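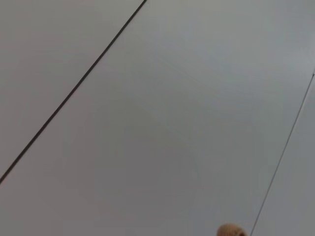

Flereck wrote back before I'd even finished my coffee, asking whether the arm drifts when it's cold or only after it's been running, and had I checked the grub screw on joint 5 yet.

Posted Sunday by the Clerkow bench log

Okay, so no, I had not checked the grub screw! I'd been blaming the software all week (sorry, software). Quick recap for anyone landing on this ticket: it's my home-built arm, the one I call Lu, with a Nemside controller board and a little camera at the wrist. I send it to the same spot over the panels, it goes there, and every run it ends up a bit further off than the last. After 65 runs it's missing by enough that the gripper closes on nothing.

What I tried, in order:

Re-homed everything. No change.

Swapped the wrist cable, which took forever and made me say some words. No change.

Dropped the speed to 69 percent. Better! Then an hour later, same as before.

Did the camera calibration again. I've been using the dark seam between the panels as my reference line because it's nice and crisp, and the fainter one over to the right keeps getting lost by the edge finder. Threshold is at 122 now and it still only picks up the dark one reliably.

Then the grub screw. It moved a quarter turn with barely any push. I took it out, cleaned off the old threadlocker, put new stuff on and left it overnight. First batch this morning was fine, second batch was fine too, and I'm doing a long one tonight with the garage door shut so the temperature stays put.

Leaving the ticket open until that's done. If it drifts again I'll pull the belt off joint 4 and look at the pulley, which I really don't want to do.

We use cookies to remember your login and preferences. Accept / Manage

Comments (3)

benchrat: Check the flat on the motor shaft while you're in there. Mine was chewed up.

solder_and_tea: Same board, same drift, and it was the belt for me. Sorry!

benchrat: Also try lighting from the side for that faint seam.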